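Section 4: Setting up a public campaign meeting

This section applies to any candidate or registered party that has booked a hall through the Westov Electoral Office. Read it together with Section 3 (Booking and fees). The person named on the booking form is called the organizer throughout.

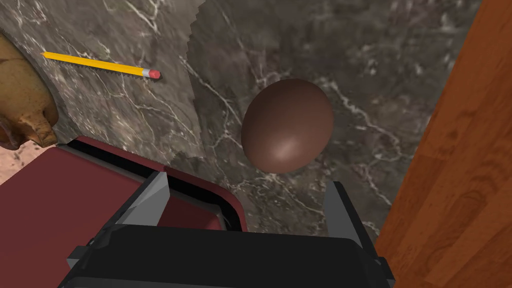
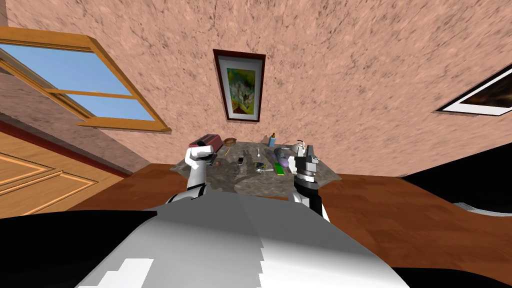

**4.1 Before the meeting**

1. Confirm the booking in writing with the hall supervisor, Ineke Wouters. A booking that has not been confirmed may be released to another party.
2. State the expected attendance. The main hall at Skumer is licensed for 400 people, including candidates, staff and media.
3. Submit the list of speakers. Changes are accepted until noon on the day before the meeting.
4. Name one person to deal with protesters and one to deal with reporters. The same person may not hold both duties.
5. If attendance is likely to exceed the licensed number, apply for the outdoor area at Breathnach, which holds some 500. Allow extra time for the sound permit.

> **Note:** Tickets are optional. If they are issued, the organizer may not ask how the holder intends to vote.

**4.2 Setting up the hall**

1. Collect the keys from the side office and sign the register.
2. Place the lectern on the marked square. Do not move it forward of the yellow line.
3. Leave the centre aisle and both side exits clear. Chairs may be added only in the rows shown on the floor plan.
4. Hang banners from the rail provided. Tape and nails are not permitted on the walls.
5. Reserve the first row on the left for people who use wheelchairs and their companions.
6. Test the microphones with the doors closed, then again with the doors open.

> **Caution:** Party signs must be kept at least 10 metres from the public entrance. Signs placed closer will be removed and held at the side office.

**4.3 During the meeting**

1. Open the doors at 6:30 p.m. unless another time is printed on the permit.
2. Keep a running tally at the door. Stop admission when the licensed number is reached, even if seats appear to be free.
3. Allow peaceful protest outside the entrance. Staff must not take signs from members of the public.
4. If a speaker is interrupted, the chair may give one warning before asking the person to leave. Only licensed security staff may escort anyone from the hall.
5. Donations may be accepted at the table near the cloakroom. Write a receipt for each one, whatever the amount.

> **Note:** Questions about the conduct of a meeting should be directed to Henk Willems, and questions about donations to Ivana Ojeda.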